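Search this notebook
Enter keywords
Print this page | E-mail this page

Kitchen bench notebook, May

Page 14, carried on from the shelf notes.

Started on the counter a little after 9:30. Plan for the month is to settle where everything lives before the Vevemholm inventory sheet gets filled in. The sheet wants one line per item and one home per item, and we have been loose about the second part. Old sheet number was 3346, new one is 571. Use the new one.

Rules so far:
– Anything with a cord stays on the appliance side.
– Jars, canisters and the tea go back against the tile.
– The bamboo board stays out in the middle of the counter. It is the work surface and does not go in a cupboard between sessions. 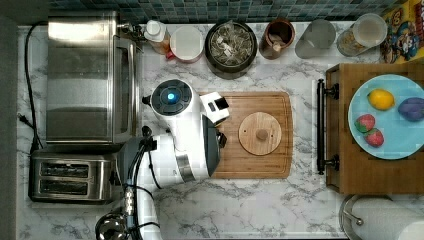 Counter with the board in the middle, round lid on it, toaster oven and toaster at left.

The round lid with the small knob still has no line on the sheet. I tried it on the Flollska canister and it sat crooked. Did not try the brown crock, which has the wooden utensil in it and is more use open anyway. For now the lid is entered as "lid, wood, round" with the home left blank. If anyone knows what it came with, write it in the margin.

Toaster and toaster oven: both stay. I had wanted to move the toaster to the other counter to free up space, but the outlet over there is the one that trips. Cords need clips. There is a bag of 16 in the Bondis order and we need maybe half of those.

Tea packets: keep them in the dark bowl. I moved them to a tin last month and people stopped finding them. Oats or whatever is in the clear jar needs a label with a date. Same for the white canister.

11:15. Back after the delivery. Went over the loose stuff, the things that get used for table setting and sorting and then drift. The plush fruit and vegetables belong together on the light blue plate, strawberries included. They had been going back in three different places. Mugs go on the board only while in use.

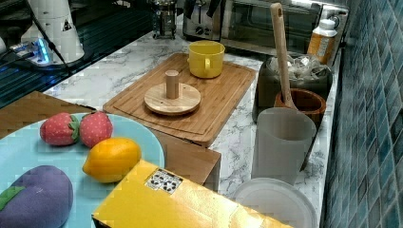

The pitcher and its lid are one line on the sheet, not two, so store them together. I have entered them under Najafi with the other plastic pieces. Long spoon goes with the dark wooden bowl. French press goes at the back by the toaster oven, where it is less likely to get an elbow.

Still open:
– home for the round lid
– labels for jar and canister
– cord clips
– decide on cardboard boxes. I would flatten them the same day – they eat up the front of the counter otherwise.

Wiped the grooves in the board with a damp cloth and a toothpick at the end. Takes longer than the rest of the counter. Next entry starts with the drawers.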